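Cloltside Community Help > Home & Kitchen > Storage and tidying

Sorting a big mixed lot of single-serve tea packets

Posted by Saraç in Home & Kitchen

I've ended up with a lot of small tea packets, the kind that hold enough for one pot each, and I'd like some advice on sorting and keeping them. They came as a mixed lot from a relative who was clearing out a kitchen before a move in November. There were 80 in the bag when I got it home. I drink tea every day but I'm one person, so they will be here for a while.

They are mostly black, red and green packets with Chinese writing on them. A few have English on the label as well, so I know I have black tea and green tea at least. Others have nothing I can read. I've been laying some out on the table on a patterned cloth and putting the rest in a white plastic bin, and then moving them back and forth when I change my mind.

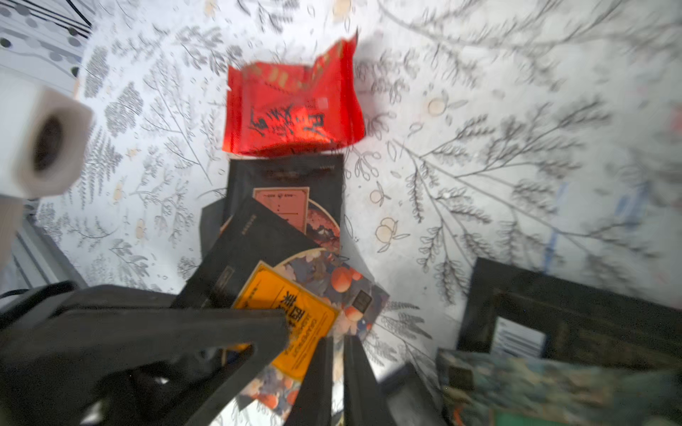 My first idea was to go by colour. I put all the red ones together and all the black ones together. The trouble is that the black wrappers seem to cover more than one sort of tea, and the front and back of the same packet can look like two different things. If I turn one over it could go in either pile. I also have bits of packaging mixed in, card and a box or two, and I'm not sure if I should keep those.

What I'd like to know:

Is it better to sort by type of tea or by date?

Can I keep black and green together in one open bin, or will they affect each other?

Is it worth keeping the outer boxes?

I have one cupboard shelf, one shallow bin and a wire basket I could hang up. I don't want to buy a lot of containers. I would also like to be able to find a green tea in the morning without tipping the whole lot out.

Thanks for reading. I had a look through the older threads, but most of them are to do with teabags in cardboard boxes and not loose tea in foil.

Berkay Kılıçarslan
Member, 43 posts

I had the same job to do with my mother's tea, so I'll tell you how I did it.

Start by taking everything out of the bin. If you sort with half of it still in there, you keep putting packets back on top of ones you haven't looked at. Use a table with nothing else on it that you need, and leave the empty bin at the back for finished packets. I did mine in one go after breakfast. 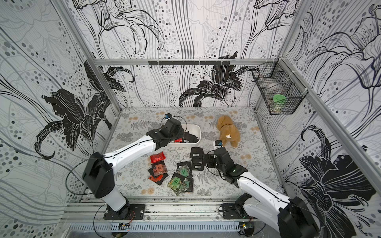 Next, turn every packet so the label faces up. Don't sort yet, just turn them. You said the front and back look different, and that was my problem too. A lot of these packets have a decorated front with a coloured label, and then a plain back with small print and a barcode. With half of them face down you will make piles by accident that mean nothing.

Then go by the characters on the label. You only need to recognise a few of them:

红茶 is black tea. The first character means red, so don't be put off if a translation app says "red tea".
绿茶 is green tea.
白茶 is white tea.
乌龙 is oolong.
普洱 is pu-erh.
茉莉花茶 is jasmine tea.

Write those on a piece of paper and keep it next to you. After the first ten or so you stop looking at the paper. Try to match the characters and ignore the wrapper colour, as makers use whatever colours they like. I had oolong in a bright red foil and black tea in green.

Watch out for packets that are upside down, as it's easy to misread a label when you are going fast. Turn them the right way up before you decide.

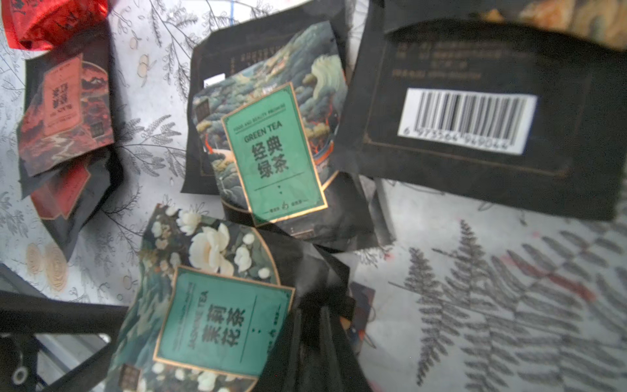 Once you have piles by type, look for dates. They are usually on the back or pressed into the seal along the top or bottom edge. You may see 生产日期, which is the date it was made, and 保质期, which is how long it is good for. So you have to add the second to the first to get the best-before. On mine the order was year, month, day. A few had no date on the packet at all because it had been on the outer box, and that answers your question about boxes. Keep a box until you have checked whether the date is only on there. If it is, write it on the packets with a marker and then recycle the box. The same goes for loose cards, although most of those turn out to be adverts or brewing notes.

If you have a very long number that starts 69, that's from the barcode and won't tell you the date. I say this because I spent a good while looking at one that ended 2073 and wondering what sort of tea lasts that long.

For black and green together: sealed foil packets are fine in the same bin. Smell only passes between them if the packets are open or the seal has gone. Press each one gently and if air comes out, put it to one side and drink it first.

For the morning, stand the packets on their edge in rows, like cards in an index box, with green at the front. A shallow bin is good for this. Cut up a cereal box for dividers. Lying flat in a heap they slide about and you are back where you started within a few days.

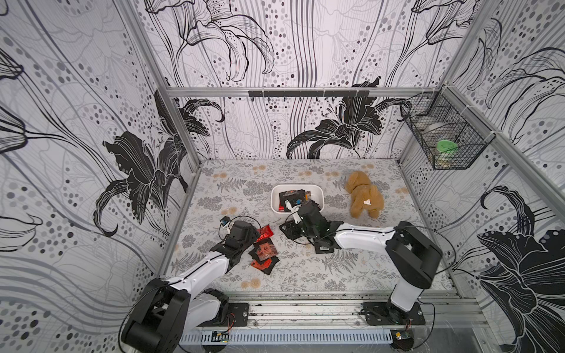
I would leave the hanging basket for something else. Light and kitchen steam both get at anything in open wire, and tea does better in a dark cupboard. Jars with lids are all right in a basket, so if you open a bigger packet and put it in a jar, keep that one where you can reach it, but out of the sun.

With the quantity you have, I would do date within type. Oldest at the front of each row. Green tea goes flat sooner than black, so if you want help getting through them, give away some of the green first.

Barış Bozkurt
Member

Just drink them. Tea doesn't go off in foil. I have had some in a drawer for years and it tastes the same to me.

If you must sort them, use a shoe box.

Hurley
Regular

I agree with most of what Berkay wrote, but I'd add a couple of things.

Tea in foil doesn't usually become unsafe if it has stayed dry, so Barış is right up to a point. It does lose its taste, and green tea is the one where you'll notice. A green tea that has been sitting too long makes a dull yellow-brown cup and smells of hay. Black tea is more forgiving, and some pu-erh is meant to be kept, though normally it's kept with some air around it. If anything smells musty when you open it, or feels clumped together, throw it out.

Don't put the bin above the kettle or next to the cooker. That's where most people keep tea and it is the warmest, dampest shelf in the kitchen. Keep it away from spices too. Foil packets that have been creased a lot can get tiny holes along the folds, so I'd treat the crumpled ones as if they were already open.

I use a Purura lidded tub for mine and it fits on a normal shelf, but any tub with a lid will do. If you want to stay with the open bin, put a folded tea towel over the top to keep the light out.

I don't bother with dates inside each type. I put a paper clip on anything that needs using this year and take those first. It's quicker, and with one person drinking it I don't think a full date order is worth the trouble.

Saraç

Thank you all. I copied the characters out and went through the piles again. It's mostly black tea, with less green than I thought, and a few oolong I had in with the black. The dates were on the seals, as Berkay said, apart from the ones that came in the box. I've written those on with a marker.

I'll try the rows with green at the front, and the tea towel for now. I have three packets left with characters that aren't on the list. I'll put them in a new thread when I've copied them out properly.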